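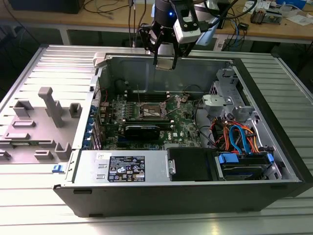

*Abb. 7: Zweifingergreifer am oberen Gehäuserand, PC-Gehäuse liegend und geöffnet*

## 6 Störung: Greifer verliert oder verkantet ein Teil im Gehäuse

Dieser Abschnitt gilt für die Demontagezelle Nesness mit liegendem PC-Tower. Er ersetzt die Seiten aus der alten Sastico-Anleitung. Dort stand, der Greifer erkenne einen Teileverlust "zuverlässig". Das tut er nach unseren Protokollen nicht. Bei 3,000 mitgeschriebenen Zyklen fiel 284 Mal ein Teil ab oder verkantete, und in 40 dieser Fälle meldete die Steuerung trotzdem "Griff OK".

Wer also nur auf die Anzeige schaut, lässt den Arm unter Umständen mit einem losen Teil auf der Hauptplatine weiterarbeiten. Maßgeblich ist der Blick ins Gehäuse.

> **WARNUNG - Quetschgefahr**
> Der Arm steht im Pausenzustand unter Spannung und kann nachregeln. Eine Pause am Bedienpult ist kein sicherer Halt. Niemals bei bloßer Pause in das Gehäuse greifen.

> **VORSICHT - Netzteil**
> Das Netzteil des Towers kann auch ohne Netzkabel Restladung führen. Sein Gehäuse bleibt geschlossen.

### 6.1 Sicher anhalten

1. Not-Halt drücken. Der Taster muss hörbar einrasten.
2. Hauptschalter der Zelle auf 0 stellen und mit Schloss sichern.
3. Fünf Minuten warten.
4. Uhrzeit und Meldetext notieren, auch wenn der Text "Griff OK" lautet.

Der Hersteller Rautiainen gibt für Schritt 3 eine kürzere Zeit an. Wir haben dafür keinen Nachweis erhalten und bleiben bei fünf Minuten.

### 6.2 Teil entnehmen

1. Prüfen, ob zwischen den Fingern noch ein Teil sitzt. Wenn ja: Teil von Hand abstützen, erst danach die Finger mit dem Handrad öffnen.
2. Arm mit dem Bremslöser anheben. Eine zweite Person hält den Arm dabei fest.
3. Gehäuse absuchen, beginnend am CPU-Sockel. Ist der Sockel unbestückt, keinesfalls mit Werkzeug hineinfassen. Verbogene Kontakte stammen nach unserer Erfahrung häufiger vom Suchen als vom Roboter.
4. Kabelbündel zwischen Netzteil und Laufwerken anheben und darunter nachsehen.
5. Steckplätze und Laufwerkskäfig prüfen.
6. Teil in die Schale "gesperrt" legen. Nicht erneut zuführen.

**Hinweis:** Die Suchfunktion der Bilidau-Software findet helle Teile auf der grünen Platine recht ordentlich. Zwischen den Kabeln hat sie bei uns noch nie etwas gefunden. Schritt 4 entfällt deshalb auch dann nicht, wenn die Software "Gehäuse frei" anzeigt.

### 6.3 Kabel am Greifer kontrollieren

Ein Teil der Fehlgriffe geht vermutlich auf das Greiferkabel zurück. Hängt die Schlaufe zu tief, kann sie am Käfig hängen bleiben und den Greifer seitlich wegziehen. Bewiesen ist das nicht, die Kontrolle dauert aber keine Minute.

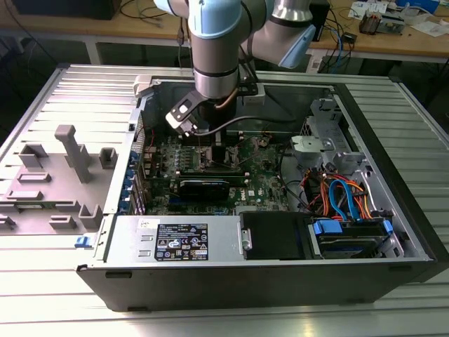 *Abb. 8: Arm senkrecht über dem Gehäuse; das schwarze Kabel läuft in einer Schlaufe vom Greifer nach rechts*

1. Kabel vom Greifer bis zum ersten Gelenk mit der Hand abfahren. Scheuerstellen und Knicke sind ein Grund zum Tausch, Klebeband ist keine Reparatur.
2. Schlaufe von Hand zum Laufwerkskäfig führen. Sie darf ihn nicht berühren.
3. Greiferhalter auf festen Sitz prüfen.
4. Montageplatte neben dem Tower freihalten. Der hohe Pfosten steht im Schwenkbereich, wenn die Platte verschoben wurde.

### 6.4 Wiederanlauf

1. Schloss entfernen, Hauptschalter auf 1, Not-Halt entriegeln.
2. Referenzfahrt ohne Teil ausführen, Hand am Not-Halt.
3. Drei Zyklen mit reduzierter Geschwindigkeit fahren und den Griff jedes Mal mit eigenen Augen prüfen.
4. Störungszähler ablesen und ins Zellenbuch eintragen. Zähler nicht zurücksetzen.

Tritt der Fehler innerhalb von 400 Zyklen erneut auf, bleibt die Zelle stehen. Freigabe nur durch Ville Ahonen. Ein Software-Update allein gilt hier nicht als Abhilfe - das letzte kam im Juni mit demselben Versprechen wie das davor, und die Fehlerquote blieb gleich.

| Meldung | Im Gehäuse gefunden | Vorgehen |
|---|---|---|
| Griff OK | loses Teil | 6.1 bis 6.4, Fehlmeldung eintragen |
| Griff verloren | loses Teil | 6.1 bis 6.4 |
| Griff verloren | nichts | 6.1, Suche zu zweit wiederholen, dann 6.3 |
| Achslast zu hoch | Teil verkantet | 6.1, nicht freifahren, weiter mit 6.2 |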